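Home Meetings Minutes Allotments Hall Hire Contact

Curkton Household and Repair Group
Minutes of the November meeting, held in the upstairs room on 16 November 2023

Present: nine members, plus two who left at the tea break and are counted as present under the usual generosity. Apologies were received from three members, one of them twice.

Item 1. Baskets

The wicker came first on the agenda, having come last in October and been abandoned when the lights went. 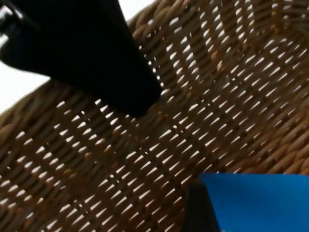
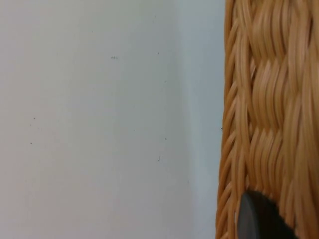
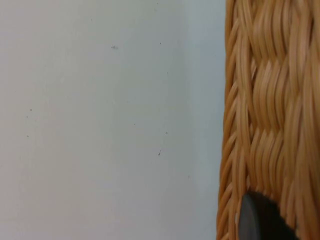
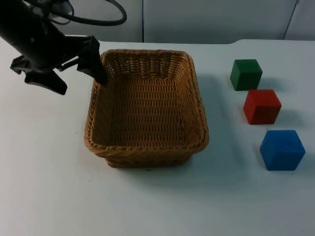
1.1 The Secretary reported that the group now has more baskets than it has things to put in them. Most came from the clearance at Mkhize, the haberdasher's on the corner, which closed in the spring and was glad to see the back of its display stock. Members had said yes to "a few". The back cupboard has been full ever since and the door is held shut with a chair.

1.2 There was a discussion of whether they are rattan, willow or plastic pretending. One member held that the only way to tell is to burn a bit. The Chair asked that this should not be done in the hall. It was agreed to write "wicker" on all labels and leave it there.

1.3 On cleaning, it was reported that a soft brush gets the dust out of the weave and that a damp cloth mostly moves it about. A member who had put hers through the dishwasher was asked how it had gone. She said it was now more of a tray.

1.4 On repairs, the rims are where the trouble starts. Once a strand lifts on the braid it catches on sleeves, and after that it is downhill. The group will hold a mending session before Christmas, with wood glue, clothes pegs and a bucket for soaking new cane. Members are asked to bring their own pegs, as the hall's pegs have been used for the paint-pot lids and are past saving.

1.5 A proposal to line the baskets with gingham was put forward, discussed for longer than the accounts, and lost by one vote. The proposer asked for it to be minuted that she will be lining hers.

Item 2. Minutes of the October meeting

Agreed as a true record, apart from paragraph 4, in which "the boiler was condemned" should read "the boiler was commended". The Secretary apologised to the boiler.

Item 3. Matters arising

3.1 The missing stepladder has been found in the ladies' cloakroom, behind the door, where everybody had walked past it since August. It will now live in the corridor.

3.2 The letter to the hall owners about the draught has been answered. They thank us for our interest in the draught.

3.3 The kettle bought in September has been descaled. The one before it, which was being kept for parts, has been thrown away, there being no parts anyone could name.

Item 4. Money

4.1 The balance stands at £2,924, up on last month on the strength of the autumn sale. A good deal of this is already spoken for by the hall rent, and the remainder by people who have ideas.

4.2 The grant of £500 from the Plarnov Fund has come through at last. It is for tools and materials and may not be spent on refreshments. There followed a short exchange on whether a cake tin is a tool. The Chair ruled that it is not, and that a second ruling would not be given.

4.3 Out of the grant it was agreed to buy two pairs of side cutters, a bodkin or two for the weaving, a bundle of cane, and a proper vice to replace the one that has to be leaned on. Quotes to be got before the next meeting. The Brullura catalogue was passed round. It came back with several pages turned down, none of them from the tools section.

4.4 Subscriptions. Five members have not yet paid for the year. The Secretary will send a reminder, friendly in tone. If there is no reply a further reminder will go out, less so.

Item 5. The Christmas hampers

5.1 As in other years the group will make up hampers for the houses at the far end of the village. This is also, it was pointed out, the first serious plan anyone has had for shifting the baskets, and it was carried with unusual speed.

5.2 Contents were gone through. Tea, shortbread, a jar of something, soap, a pair of socks and a small pudding. The matter of whose chutney should be the jar of something was deferred. Last year's solution, which was to put in everyone's, made the hampers too heavy to lift and caused remarks.

5.3 Packing. Heavy things go at the bottom and the shortbread goes in last. This was minuted last year too, and members who packed last year are asked to read it this time. Crumpled newspaper is to be used to fill the gaps. Shredded paper is not, after complaints that it was still turning up in carpets at Easter.

5.4 Baskets with a proper flat bottom should be kept back for hampers. Anything that rocks when put down on a table may go to the tombola, where it will be somebody else's concern.

5.5 Cellophane. A roll has been promised. The ribbon box is to be sorted beforehand by two members working together, one person having tried it alone last year and come out with a single very large knot.

Item 6. The back cupboard

6.1 It was agreed that the cupboard must be emptied, swept and put back in some kind of order. It was further agreed that this had been agreed in November of last year.

6.2 The order will be as follows. Baskets nested by size on the top shelf, smallest inside. Fabric on the middle shelf, folded. Paint, glue and anything with a lid on the bottom, standing upright. The floor to be kept clear, so that a person can stand in the cupboard if they need to.

6.3 A member asked whether the baskets would stick together if nested. The feeling of the meeting was that they would, and that a sheet of newspaper between each should see to it. Round ones should not be forced into oblong ones. The crack heard at the September meeting was mentioned but not pursued.

6.4 Anything without a label by the date of the clear-out will be taken to be a donation. This includes the bread maker.

Item 7. Tea rota

The rota is full until the new year with one exception, the evening of the mending session, for which everyone present was found to be looking at the floor. The Chair will do it. Members are reminded that the good biscuits are for the interval and that the interval does not begin on arrival.

Item 8. Any other business

8.1 The noticeboard key has turned up in the first-aid tin. The first-aid tin contained little else. Plasters to be bought, and not from the grant.

8.2 A request was received from the bridge club to borrow four baskets for their raffle. Agreed with enthusiasm. The Secretary is to ask if they would care for six.

8.3 Thanks were recorded to those who carried the tables back down after the sale, and to the member who held the door and gave directions.

8.4 The question of gingham was raised again and ruled out of order.

Date of next meeting to be confirmed once the hall has settled its pantomime rehearsals. Members will be told by email, and those without email will be told by those with it.

The meeting closed shortly after the heating did.

Actions
Secretary: subscription reminders; reply to bridge club; plasters
Chair: tea for the mending session; quotes for the vice and cutters
All: pegs, newspaper, labels on anything they want to see again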